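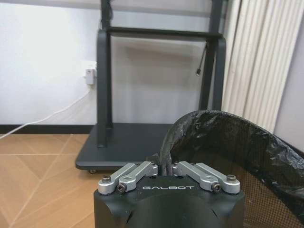 Black gripper with silver metal fingers, GALBOT lettering on the front.

How to Prepare a School Open House for New Families
By Maiara Evangelista, 09/05/2023

I work in the admissions office of Linditz, a private day school. Last October we changed the way we organize our open house, and several schools asked me for the steps. I write them down in the order we do them.

Step 1. Choose the date early. Look at the calendars of the other schools in your town before you decide. Reserve the main hall and the parking lot on the same day, and write both on the staff calendar.

Step 2. Clean your contact list. Ours had 2,433 addresses and many were old. Remove the families who have already enrolled and the ones who asked not to receive mail. After this work we had 523 families left to invite.

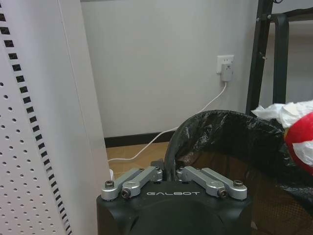

The gripper, with its two aluminum linkages.

Step 3. Send 2 invitations. The first one goes six weeks before the event and has only the date, the place and the registration link. The second goes ten days before and includes the program of the evening. Sign it with the name of a real person. Ours is signed by Dzifa Dogbe, our director of admissions, and parents reply to her directly.

Step 4. Prepare the student guides. Give each guide a short route and let them walk it once with a teacher. They should not learn a speech by heart. If a parent asks about tuition, the guide brings the parent to the admissions table. 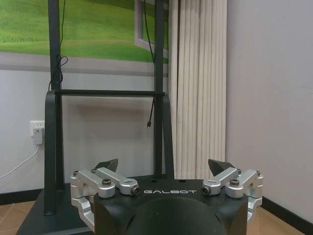
GALBOT gripper, top face and finger assemblies.

Step 5. Set up the admissions table near the exit. Put there the application form, the tuition sheet and the financial aid deadlines. Keep a sign-in sheet with large spaces for writing, because small ones give you e-mail addresses that you cannot read.

Step 6. Write to every family within two days. Thank them for the visit and answer the question they left on the sheet. For families who registered but did not come, offer a private tour on a weekday morning.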